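Eltard hand-held gripper, yellow two-finger version
Replacement finger carriages and safety notice

Issued 3 Dec 2025 by Natalie Pilkington, product support, Stilex

Status: in stock. Sold as a pair, left and right, with screws.

This page covers the replacement carriages for the Eltard hand-held gripper and the fault that led us to change them. If you own a gripper from the first batch of 300, please read it before you use the tool again.

What went wrong

On some first-batch grippers one finger can stick part of the way through its travel and then let go suddenly. The user feels a stiff spot, squeezes harder, and the finger snaps shut. We have had 11 reports. In five of them the user had a fingertip between the yellow fingers when it happened, and one person lost a nail. The other reports were of torn cloth or a dropped item.

The cause is lint. Thread and fluff from clothing work into the slots of the finger carriage and pack down at the inner end. Customers who use the gripper on hard objects have not reported the fault. Nearly all the reports came from people handling clothes and bedding.

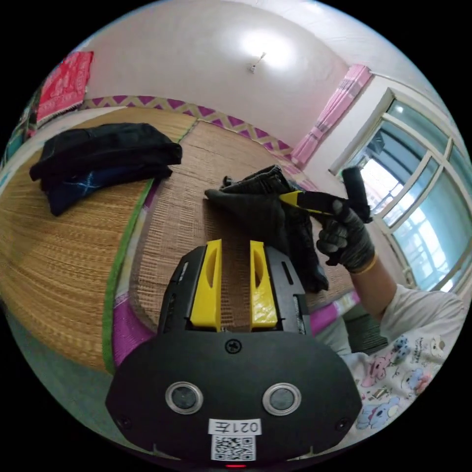
Eltard gripper over a woven mat, with a crumpled black cloth beyond the fingers.

What we have changed

The new carriage has a wider slot with an open end, so lint can fall out. The fingers themselves are the same, and your existing ones will fit. The return spring is slightly softer. Users at our Umthorpe workshop noticed this at first and then stopped mentioning it.

We ran the new carriages for 26 days on mixed laundry, mostly denim, fleece and towelling. They did not stick. We did find lint on the outside of the slots, and it still needs brushing off.

Until your new carriages arrive

Stop if you feel a stiff spot. Do not squeeze through it.
Switch off and let the trigger go fully before you touch the fingers.
Brush the slots with a dry brush at the end of each session. Do not use oil or spray — it holds the lint in place.
Keep your free hand away from the gap between the fingers. Gloves do not prevent a pinch.
Keep blades and other sharp tools away from the fingers while the gripper is switched on.

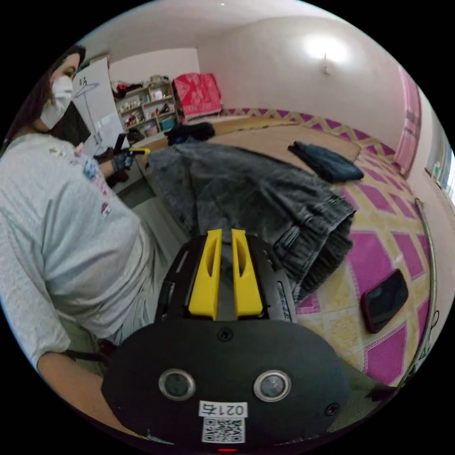

Gripper at the bedside with a pair of grey denim jeans.

Heavy denim sheds more than most fabrics. If you handle a lot of it, brush the slots halfway through the session as well.

Fitting

You will need a small cross-head screwdriver. Take off the fingers, undo the old carriages and slide them out towards you. The left and right parts are marked on the inside. Tighten the screws until they stop and no further. Open and close the fingers slowly several times before you switch on.

If you would like us to do it, send the gripper to the Sugden service desk. Please remove any labels or stickers you want to keep.

Cost

Free for first-batch owners until the end of December. Quote the serial number inside the handle when you order. Later grippers already have the new part.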